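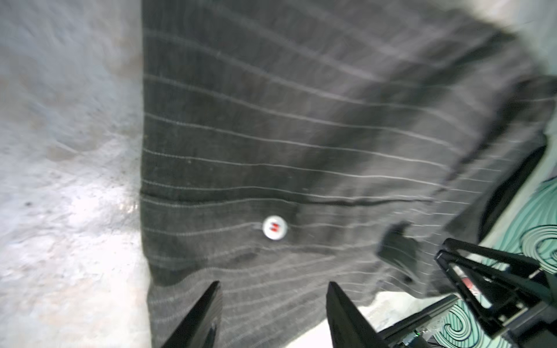 Traria chores pilot, progress report for July

Hi all, and thanks for being patient with us this month! You asked for a plain answer to the question in the grant letter, which was whether a machine can take over the folding table at a small dry cleaner. My plain answer for July is not yet, but we're closer than I thought we'd be when I wrote to you in the spring.

Most of the month went to clothes with sleeves. Towels were fine (you saw the towel numbers last time, so I won't drag you through them again) and I had sort of hoped that what we learned there would carry over. It didn't carry far. A towel has four corners and you can go find them. A pinstriped garment in a heap has a collar, cuffs and edges that all look alike to the software, and the stripes bend wherever the cloth does, so the edge finder gets very excited about things that aren't edges.

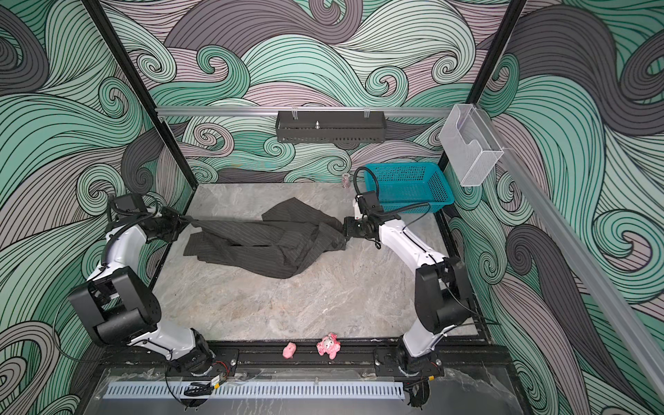

So we went back to two arms working together, with one keeping a hold while the other looks for its next grip. That's slower, and I know Penstead wanted speed in this quarter's goals, but I'd like us to get it right first. We now have 747 logged attempts toward the 1,000 we promised, and the rest should be done by the end of next month if the grippers hold up. We're on our 3rd set of finger pads. They're cheap, but they do add up, and I've put them under supplies.
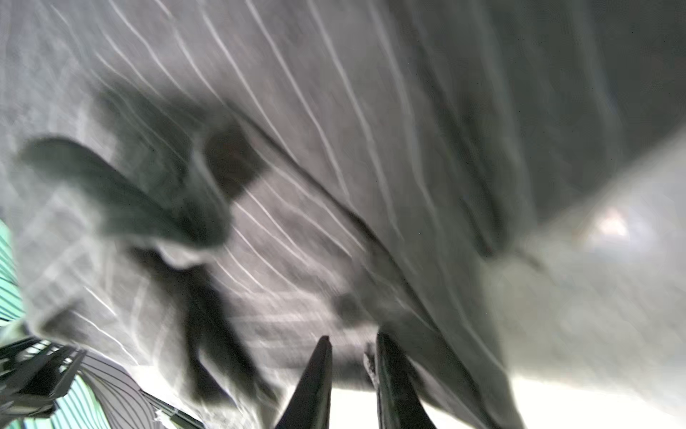
Bellamy wrote back after the last report that a trained presser gets through a jacket before our arms have settled on a sleeve, and asked why a shop would pay for that. Fair question! I don't think a shop would, today. What I'd pitch is the slow hour after closing, when a pile could be spread out and sorted with no one standing over it. We haven't shown we can do that either, so please don't put it in the brochure.

Getting a garment flat enough to start a fold is the step I care about most, and sleeves are still where we lose time. The new routine for pulling them out to the side went in on a Wednesday and I've been tinkering with it ever since.

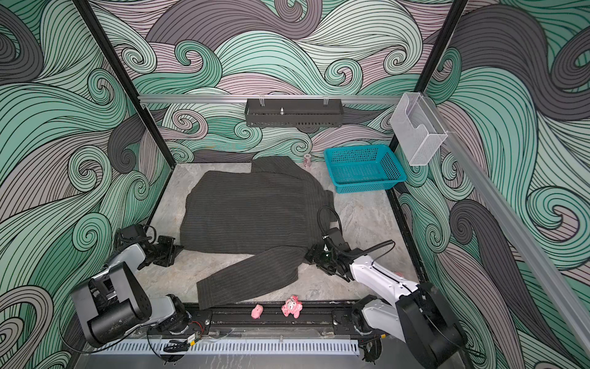
According to Lostthorpe, flat enough is a matter of opinion, and their counter staff would want every sleeve smoothed before anything gets folded. I've asked them for a written standard we can test against, and I'd rather wait for it than make one up.

Money is on track apart from the finger pads. For August I need 2 things from you: an okay to move the leftover travel budget into supplies, and a bag of worn-out jackets, any size, lined if possible. Ours are getting pretty tired.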